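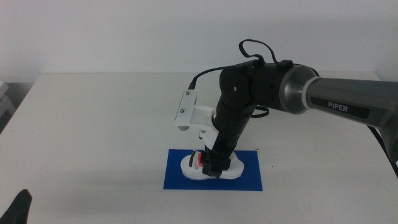
White canvas sneakers turned yellow after washing, can I get them back?

Asked by Petronella Steyn in Laundry & Shoes
2174 views, 3 answers

Hi all, long-time reader, first time posting. I have a pair of plain white canvas lace-ups that I love way more than I should (Visser, the low ones with the stitched toe). I wore them all last summer, they got grubby, and in March I finally gave them a proper scrub with regular laundry detergent and a nail brush. They looked terrific wet. I stuffed them with paper, put them out on the back steps in full sun, went to work, and when I got home there were big yellow-brown tide marks all along the edge where the canvas meets the rubber, plus a sort of tea-colored cloud over both toes.

So I washed them again with more detergent. Worse! Then I panicked a little and dabbed chlorine bleach on the left toe with a Q-tip, and that spot is now a brighter yellow than everything else.

What I've got in the house: white vinegar, baking soda, hydrogen peroxide from the drugstore, a tub of Zillix oxygen powder I've never opened, and dish soap. The rubber part is fine, it's only the cloth. We have pretty hard water here in Emdale if that matters. I'd like to wear them to my cousin's wedding rehearsal thing, which is casual, and which is a week from Thursday. Are they done for or is there hope?

Answer 1 (accepted)
by Pieter Modise

There's plenty of hope, I've brought back worse. My two kids both had white canvas shoes as part of a school uniform for years and I have made every mistake you just described, including the Q-tip.

Most likely what you're looking at is leftover detergent. Canvas is thick and it holds on to soap like crazy, and as the shoe dries the water travels out to the edges and the tips and takes all the soap (and whatever dirt is still in there, and some of the glue from under the rubber) along with it. The sun then bakes it. That's why the second wash made it worse, you put more soap in than you took out. Hard water doesn't help either because the soap doesn't rinse clean.

What I'd do, in this order:

First, take the laces and the insoles out. Do the laces separately in a jar with hot water and a spoonful of the oxygen powder, shake it whenever you walk past.

Then rinse the shoes. And I mean RINSE. Fill a basin with lukewarm water, push the shoes under, squeeze the canvas with your fingers, dump the water, do it again. I usually go through 8 basins before it stops getting sudsy, and that's with no new soap added at all. You'll be surprised how much foam comes out of a shoe you thought was clean. If you only do one thing on this list, do this one.

Next, a vinegar soak. One part white vinegar to 4 parts water, enough to cover the cloth, half an hour. Please rinse really well before this step, and then again after, seeing as you've had bleach on the left one. Vinegar and chlorine bleach should never meet. If you did the bleach a while ago and it's been through several basins of water you should be okay, but open a window anyway and don't put any more bleach on.

If there's still yellow after that, mix baking soda and the drugstore peroxide into a paste like thin frosting, spread it on with an old toothbrush, and leave it until it's dry and crumbly. Not in the sun. Knock it off outside, then rinse again (sorry, so much rinsing).

Now the drying, which is where I went wrong for years. Wrap the whole shoe in plain white toilet paper or white paper towels while it's wet, a few layers, pressed down snug all over the canvas. Stuff the inside too. No newspaper, no printed paper towels with the little flowers on them, guess how I know. Put them somewhere shady with some air moving. The water wicks out into the paper and the yellow gunk goes with it, so you peel off a stained crusty paper mummy and the shoe underneath is white. It's very satisfying! If the paper comes off badly stained, re-wet and wrap them again.

The bleached toe may not come all the way back. Chlorine can yellow the fibers themselves, or any coating on them, and that part won't rinse out. Mine faded a good bit with the paste, twice, two days apart. You've got time before the rehearsal so I'd start tonight and not rush the drying.

Comment from Petronella Steyn: The foam!! I quit counting basins. One question, does the insole get the same treatment? Mine are the glued kind and one of them is already lifting at the heel.

Comment from Pieter Modise: If it's glued leave it in and just try to keep it from soaking for hours. For the heel that's lifting, a dab of contact cement once everything is bone dry. Put a heavy can in there overnight.

Answer 2
by cevura_lane

just use toothpaste. white one not gel. works on mine every time, 5 stars

Comment from Pieter Modise: On the rubber, yes, it's great. On cloth it's one more thing to rinse out.

Answer 3
by marnie_w

I agree with nearly all of the long answer but wanted to add something about the oxygen powder, as I use it a lot — it's the only thing I trust on my husband's cricket whites. It needs warm water to do much, and it needs time. People sprinkle it in a cold sink, wait ten minutes and say it's useless. Dissolve it completely first, in a cup of hot water from the tap, and then add that to the basin, otherwise you get grains sitting in the weave and you're back to the same trouble you started with. Check the tub for how much, I don't know the Zillix one.

I'd also skip the vinegar personally. My old shoes had metal eyelets and I left them soaking overnight (I forgot, there was a birthday) and got little rust rings around every hole. Half an hour is probably fine. Overnight is not.

And for next time, don't scrub with laundry detergent at all. I use a few drops of dish soap in a bowl and a soft brush, work on one small area, wipe it with a wet cloth, move on. Takes me one episode of something. The shoe never gets soaked through so there's nothing to travel to the edges.

Oh, and a chalk tip from my mother, who wore white tennis shoes until she was eighty — plain white blackboard chalk rubbed over a faint stain will hide it for an evening. It does come off on pant legs.

Comment from Petronella Steyn: Update for anyone who finds this. Right shoe is white, properly white. Left toe is still kind of cream after two rounds of paste, so I'm trying the chalk. I'm wearing a long skirt anyway.

Comment from marnie_w: Tap the toe on the step before you get in the car or you'll have it all over the mat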